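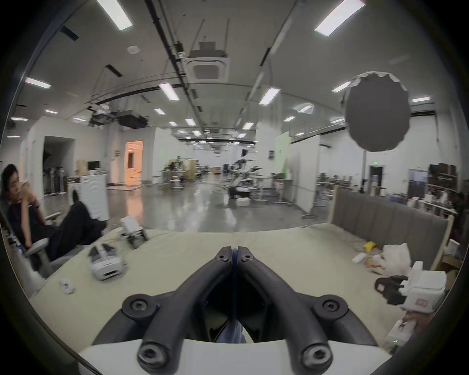
Figure 2. Mattress with a pale cream sheet and assorted items on it, beside a grey padded headboard with vertical channel tufting.

4. Findings: the life of the cake stand

4.1 Ownership and admission

Of the 800 household diaries handed out in Josside, 700 came back in a state fit for coding. The remainder were lost, soaked, or, in one case we have agreed to treat as an honest mistake, returned filled with recipes. The response rate was far better than the literature on kitchenware had led us to hope for, and we put this down to the subject. People who would hang up on a survey about pensions will talk at length about a cake stand.

They will do so even if they claim not to own one. Denial was common in the first week of the diary and had usually crumbled by the second. A typical early entry reads "we don't really have anything like that", followed several days later by a note that one had been found behind the fondue set. We therefore treat first-week ownership figures as a measure of what people remember owning, and we use the end-of-diary inventory for everything else. Earlier work on serving ware relied on a single question asked on the doorstep. If our respondents are anything to go by, that question mostly records which cupboards have been opened lately.

The definition of a cake stand gave us more trouble than it should have. Our coding sheet asked for a raised serving surface with a foot or stem, intended for food. Respondents sent in plates glued to candlesticks, an upturned bowl with a plate balanced on top, and several objects whose foot had come off and which were now, by any fair reading, plates. We kept the balanced bowl and dropped the footless stands. A second coder disagreed with both decisions, and the sensitivity check in the appendix shows that neither makes any difference to the results, though it made some difference to the atmosphere in the office.

4.2 How stands arrive

Most stands in the sample were presents. Weddings supplied the largest share, with house moves next and retirements after that. Very few people reported buying a stand for themselves, and those who had done so tended to mention a particular event that required it: a christening, a school fair, a visiting aunt with standards.

The gift route matters here because it separates the person who chooses the stand from the person who has to find somewhere to put it. Retailers have understood this for years. The Plulelness catalogue, which we used as our main source of product copy, addresses nearly all of its text to the giver. The stand will delight, it will impress, it will become an heirloom. Height with the dome fitted is given at the bottom of the entry or left out. We can see the sense in this from the shop's side. A giver has no reason to care how tall the thing is, as it will be going into another person's cupboard.

Respondents were generous about the givers and less so about the gifts. The Wuisan two-tier stand drew the most comment of any model, much of it about the central rod, which unscrews for storage and then has to be stored as well. Diaries describe rods kept in cutlery drawers, in vases, in a toolbox and in the pocket of a coat. Several households owned a complete set of tiers with no rod, and one owned a rod by itself and could not account for it.

4.3 Where stands are kept

Here our results part company with the standard view, which holds that kitchen objects are stored according to how often they are used. That rule worked well enough for saucepans. For stands it failed badly. Position was predicted far better by shape, and in particular by whether the dome could be taken off and turned upside down to hold something else.

Stands with a plain dome had settled into the kitchen. The dome, inverted, held lemons or bread rolls or batteries, and had become a bowl in all but name. Stands whose dome had a large decorative knob could not be turned over in this way, and they had drifted. We found them on top of wardrobes, under stairs, in the airing cupboard and in the boot of a car. The Allura range, with its tall glass finial, came off worst. Owners called it beautiful nearly every time it was mentioned, and hardly any of them could lay a hand on it without standing on a chair.

There is a lesson in this for anyone designing serving ware, although we doubt it will be welcome. The finial is what sells the stand. It shows well in a catalogue and it gives the wrapped box a satisfying size. The same few inches of glass then keep the stand off every ordinary shelf in the house for as long as the owner lives there.

Height was mentioned in the diaries far more than width. This surprised us, as the published guidance on buying serving ware is nearly all about diameter and whether the cake will fit. Our respondents had no trouble with fit. A cake that was too wide was trimmed, or left to overhang, or eaten down to size in the kitchen before the guests arrived. A stand that was too tall for the shelf offered no such remedy.

4.4 Use, and the matter of guests

Diary keepers were asked to record each time the stand was used and for what. Cake came first, as one would hope, though by a narrower margin than the name suggests. Fruit, cheese and soap followed. We had not allowed for soap on the coding sheet and had to add it in August, after the pilot, along with jewellery and seedlings.

Use for cake was tied closely to the presence of guests, and to the kind of guest. Stands came out for in-laws, neighbours and anyone described as "from work". They stayed put for close friends and grown-up children, who got the cake on a board or straight from the tin. Several respondents felt the need to defend this. The usual argument was that bringing out the stand for an old friend would be taken as a sign of bad news. We find this persuasive. A stand raises the cake, and it also raises the occasion, and there are afternoons that do not want raising.

Washing up was the main complaint after storage. Tiered stands were disliked for it, and pressed glass was disliked more, on account of the grooves. Some households had solved the problem with a doily, which then had to be bought, found, and thrown away with icing on it. Others placed a plate on the stand and the cake on the plate. We recorded this as use of the stand, and the second coder recorded it as use of the plate — we have let both entries stand.

4.5 Disposal

Hardly anyone had thrown a stand away. This held even among those who disliked theirs, and among the owners of the lone rod. The reasons given were weak on their face: it might come in useful, it was a present, the giver might ask. In most of these homes the giver had not asked and, on the evidence of the diaries, had a stand of their own to worry about.

What people did instead was pass the stand on, usually to a younger relative setting up house, and usually at a moment when it would be awkward to refuse. The stand thus re-enters the gift route described in 4.2, this time without a catalogue entry of any kind. Breakage accounts for the rest of the losses. It is heavily concentrated among stands kept on top of wardrobes, and the diaries record it in a tone we can only call calm.

4.6 Limits of the diary data

The diary asked people to look for a thing they had forgotten, and having found it, many of them used it. Rates of use in the second week are almost certainly inflated by the study, and some households appear to have baked on our account. We have left those entries in and flagged them. The return visits, reported in Section 5, suggest that most of the stands had gone back up on the wardrobe by then, in a few cases with the diary pen still on them.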